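Notes on living with dark counters and other hard surfaces, updated 2022-07-03. I started this list in March when we moved into the Braralthorpe place and inherited a kitchen full of materials I had never had to clean before. Some of it applies to any kitchen.

## Daily wiping

Use two cloths. One is damp, with a drop of dish soap, and the other is dry. Most of the streaks people complain about come from skipping the dry cloth and letting the water sit. Tap water leaves minerals behind, and on a dark surface they show up as a gray haze by evening.

Microfiber works better than cotton for the dry pass. Wash microfiber on its own, without fabric softener. Softener coats the fibers and they stop picking anything up. When a cloth starts pushing water around, move it to the garage pile.

Paper towels are fine for grease. Wipe up the grease first, dry, then go in with the soapy cloth. Doing it the other way spreads a thin film over the whole counter, and you will be chasing it for the rest of the night.

## What to keep off stone

Vinegar, lemon juice and most bathroom sprays will etch real marble and some other stones. The mark looks like a water ring but does not wipe off, because the polish itself is gone in that spot. Tomato sauce and wine will do it too if you leave them. Blot spills, don't rub them outward.

If you don't know whether a top is real stone or a printed pattern, look underneath or along an unfinished edge before you try anything stronger than soap. Treat it as real until you know.
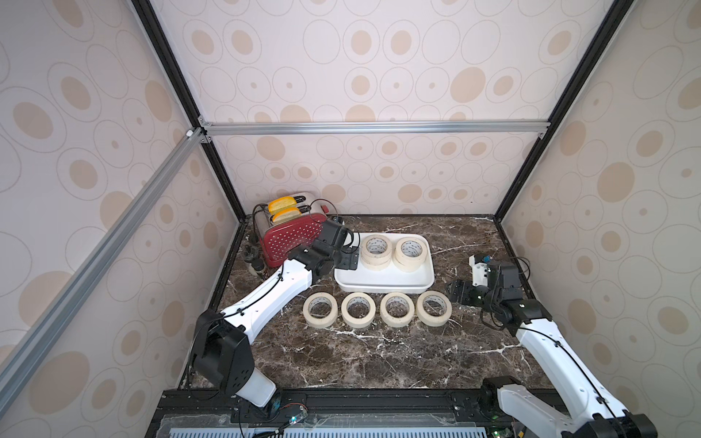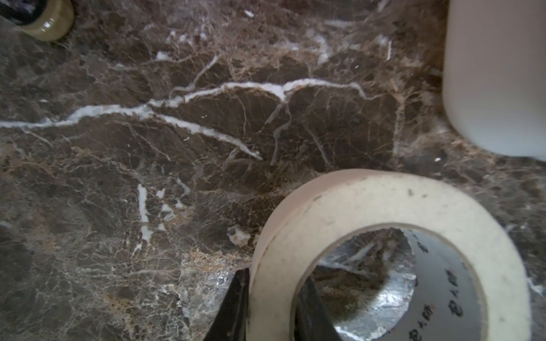

Crumbs are a different problem from streaks, and they are harder to find on a busy surface. Flour and salt are the worst. Turn off the ceiling light and lay a flashlight flat on the counter, pointing across it. Every grain throws a shadow. I do this after rolling dough and it takes less than a minute. On dark brown marble patterning with pale veins, a line of spilled salt can sit right beside a vein and pass for part of the pattern, so run your palm over it as well. A bench scraper held at a low angle will gather most of what you find, as long as the edge is plastic. Keep the metal one for the wooden board.

## Trim and corners

The joint where a counter meets trim or a wall collects more than the rest of the surface put together. An old toothbrush, barely damp, gets it out. Don't soak it. Water that gets behind trim stays there, and the first sign is usually a smell.

If the caulk has gone dark, cleaning will not bring it back. Cut it out with a plastic caulk tool, let the gap dry overnight and run a new bead. Painter's tape on both sides keeps the line straight. Pull the tape while the caulk is still wet.

## Wallpaper near a work area

Zainab Chukwu papered her own kitchen and gave me these:

- Dust from the top down with a dry cloth before using any water.
- For a grease spot, press a piece of plain white bread on it, then a fresh piece. It works on new spots only.
- Save an offcut of the paper and test every cleaner on that first.
- Write the batch number inside a cabinet door. Hers is 3,758, and she has needed it twice.

Cornstarch also lifts grease if you dab it on and leave it for 30 minutes before brushing it off. I have only tried this on matte paper.

## Trivets and boards

Hot pans go on a trivet, even on surfaces that are supposed to take it. Cork is cheap and doesn't scratch. Put a damp dishcloth under a cutting board to stop it from sliding — the thin kind, folded once. Lift the board when you finish and dry under it.

Oil wooden boards when they look pale. Food-grade mineral oil, wiped on heavy, left overnight, wiped off in the morning. Olive oil goes rancid, so keep that for the salad.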